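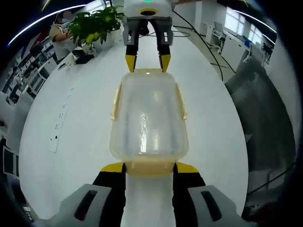
Notebook, 30th April: mailing list consent and data retention

Went through the contact records today with Nusrat Rizvi. Goal was to find out who we are allowed to write to, on what basis, and what has to go. Notes are in the order we did things, so the retention part comes late.

Where the addresses are

Six sources in total. The main list (newsletter tool), the Notesholm sign-up forms, the old Bistdale open day sheet, the shared inbox contacts, the supplier table in Rana, and an export sitting on the shared drive that has no owner in the file properties. Fahad thinks the export was made when we moved off the previous newsletter tool. He is going to check his mail from that time. Until he does I have taken read access off it for everyone except him and me.

Rana is the easy one. Those are people we buy from, they have a contract or an order with us, and we only write to them about orders. No consent needed for that and no change. Nusrat added a line to the processing record so it is written down somewhere.

Consent

The Notesholm form has had three versions. The first had the box already ticked. Anyone who came in through that one cannot be counted as having agreed to anything, so they are out of the newsletter unless they sign up again. The second version had an empty box but the text next to it said "updates and offers from us and partners", and we have no partners. Rizwan's view is that the consent is still good for our own updates. Nusrat's view is that it bundles two things and we should ask again. We went with Nusrat. The third version is fine and the tool stores the time and the wording with each record.

Problem: the tool only stores the form version from the second one on. For the older records the field is blank. Blank also happens when somebody was added by hand. Treating all blanks as no consent.

Bistdale sheet is paper, two pages, scanned. The heading says "leave your email if you want to hear how it went". They did hear how it went. That was what they agreed to and it is done. Scan deleted from the drive, paper shredded. Still have to check whether the scan is in the backup set, see below.

The re-permission mail

Draft by Cayetano Sepúlveda, cut down by me. Current text:

"You are on our mailing list. We would like your permission to keep writing to you with news of our work, a few times a year. If you want that, please use the button. If you do nothing, we will remove your address."

Left out the paragraph about how much we value privacy. Kept the link to the notice. Arsalan asked if we are even allowed to send this to the people from the first form, as it is itself a mailing. Good question and I don't have an answer I trust. Those records are held back from the send until Nusrat has asked for advice. The rest can go.

Waiting time before removal set to 13 days from the send. Fahad wanted a reminder halfway through. Decided against it.

Test send

Sent to the seven of us on the internal list. Results:

Button worked in webmail and on phones. In the desktop mail client it showed as plain underlined text, still clickable. Leaving it.

Clicking twice wrote two consent records for the same address. Harmless, but it will confuse anyone who counts them later. Arsalan has a fix that keeps the first record and ignores later ones.

Rizwan's copy went to junk. His address still uses the old domain. Sender records for that domain are not set up. Ticket opened.

Retention

Shared inbox: no rule at all at present. Proposal is to delete threads two years after the last message, unless they belong to an open matter. Cokeck, which hosts the mailbox, can run this as a rule on folders but not on labels, and we use labels. So either we move everything to folders or somebody does it by hand. Asked them if label rules are planned.

Backups: nightly sets are overwritten, monthly sets are kept. A deleted address therefore lives on in the monthly sets. Nusrat says this is acceptable if we never restore it into use and say so in the notice. The notice does not say so yet.

Suppression list: we need to keep the addresses of people who opted out, or the next import brings them back. Stored hashed, separate table. Tested with my own address and the import skipped it.

Open

Fahad: origin of the unowned export.
Nusrat: advice on the first-form records; backup wording for the notice.
Arsalan: duplicate click fix, then a second test send.
Rizwan: sender records on the old domain.
Me: answer from Cokeck on label rules, processing record entries for the inbox.

Main send waits for Arsalan's fix.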